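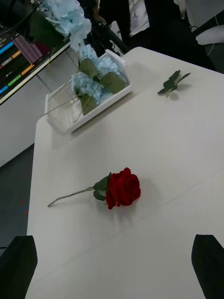

I gave up on real cut flowers in the apartment two winters ago. They lasted five days if I was lucky, and I was bad about changing the water. Since then I have been slowly learning what artificial ones look good and what ones look like a dentist's waiting room. A single red rose lying flat on a white table is a decent test, because it lies apart from the blue hydrangeas and the loose greenery and gets no help from them. The bloom does fine. The petals are packed tight and have that velvety look, and the color is deep enough. The stem is what gives it away, thin and pale green, and that is the case with most of the ones I've bought.

So the first thing I do now is deal with stems. Either they go in a vase you can't see through, or I wrap them in floral tape. The tape is sticky only when you stretch it, which took me a while to figure out. Pull it, wind it on at an angle, and keep going to the bottom. Dark olive is better than the bright green. One roll does a lot of stems.

The second thing is leaves. Most fake roses come with two or three, all stuck at the same height. Real ones from the store have leaves at different points, some bigger, some a bit chewed. I buy loose greenery and add it lower down. I used to hot glue it, but the glue leaves strings and you can never move anything again. Tape works for this too.

I order most of my stuff from Stiter, which is a small shop with a plain website and slow shipping. The last box took six days. Their roses come bent from packing and the petals are flat on one side. A hair dryer on low fixes that. Hold it a hand's width away and push the petals back with your fingers while they are warm. Don't do it on high. I ruined a peony that way and it still has a shiny patch.

I tried the Arard ones last May because they were cheaper. The red was closer to pink and the leaves fell off when I took them out of the plastic. I kept the eucalyptus from that order and threw out the rest. The eucalyptus has held up well and is in the bathroom now, where nothing real ever survived because there is no window.

Dust is the main job. People say artificial flowers are no work, and that's true for a month or so. After that they go gray. I have tried the following:

- A soft paintbrush. Good for roses and anything with layers. Slow.
- A paper bag with salt in it. You put the flowers in and shake. It works on plastic leaves and does very little for fabric.
- Cold water and one drop of dish soap. Fine for plastic. I would not do it with cheap red fabric, which ran all over my sink.
- Canned air. Moves the dust to the shelf.

I use the paintbrush now and do it while I listen to something.

Sun is the other problem. I had a bunch on the sill in the front room and the side facing the glass went almost brown in one summer. The back side was still red. I turned them around, which was not a real fix, and then moved them to the hallway. If you have a bright room, white and cream hold up better because there is less color to lose.

As for how many to use, I like fewer. I had a big arrangement on the dresser for a while and it looked like it belonged in a hotel lobby. I took it apart and got enough out of it for the kitchen, the hall and the bathroom. An odd number in a short vase is easy. Cut the stems with wire cutters, not scissors, as there is wire inside most of them and it will nick the blade.

I still buy real tulips once in the spring. The fake ones I've seen all have the same stiff curve, and part of the point of tulips is that they flop over. If anyone has found a good one, leave a comment with the name of the shop.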